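Sendimow Outdoor Wicker: Your Questions Answered

We get a lot of lovely emails about our woven chairs, and after 19 years of answering them one at a time we thought it was high time we put the most common ones on a page. If yours isn't covered, please do write to us or pop into the Durkham showroom. The kettle is usually on.

Is it real cane or synthetic?

All of our dark outdoor chairs are synthetic rattan woven over a metal frame. We do still sell a little natural cane, but only for indoors, and it has its own care page. If you bought your chair from the outdoor side of the shop, or had it delivered flat on its back in one of our big cardboard sleeves, it's synthetic and everything below applies to you.

How do I clean it?

More gently than you'd think! A soft brush, a bucket of warm water and a small squirt of dish soap will take care of nearly everything. Brush along the strands first to lift the dust, then go over it again with the soapy water and rinse with the garden hose on a light spray. Please don't use a pressure washer, however tempting it looks sitting there in the garage. We've had chairs come back to us with strands lifted right out of the weave, and that's a sad sort of repair.

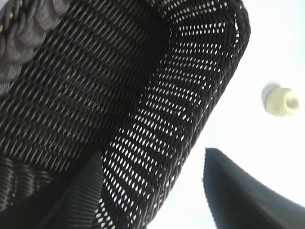 Crumbs and pollen are the other half of the job, and they need a bit more patience than a wipe with a cloth. How you go about it depends on which part of the chair you're working on. Where the strands are packed in tight parallel rows, dirt mostly stays near the surface and a brush run the same way as the rows will bring it up. The open lattice band that curves around beside them is fiddlier, with all those little diamonds and slits letting the light through, and an old toothbrush is your best friend there. Do it in daylight if you can. Any gap that should be glowing and isn't has something stuck in it.

My dark chair has gone a bit grey. Is it ruined?

Not at all. Nine times out of ten it's a film of dried soap or hard water, and a second rinse with 2 tablespoons of white vinegar in a bucket of clean water will bring the colour back. Some fading over the years is normal in full sun, though, so turning your chairs now and then helps them age evenly.

Can I leave it out all winter?

You can, but it will thank you for a spot in the shed. Very cold strands are stiffer than warm ones, and a chair that gets dragged or sat on hard in February is more likely to crack than one left in peace. If it has to stay outside, a breathable cover is well worth having. The Gauthier cover fits all of our single chairs and ties underneath.

A strand has come loose. What should I do?

Tuck the end back under its neighbour and leave it be. Please don't snip it, as we need that length to work with. Send us 3 photos (one close, one from farther back and one of the underside) and our Brornutcombe workshop will let you know if it can be mended.

Do I need cushions?

That's entirely up to you. Plenty of people sit on the bare weave quite happily all summer. If you do use cushions, stand them on edge after rain and let the seat dry out before putting them back.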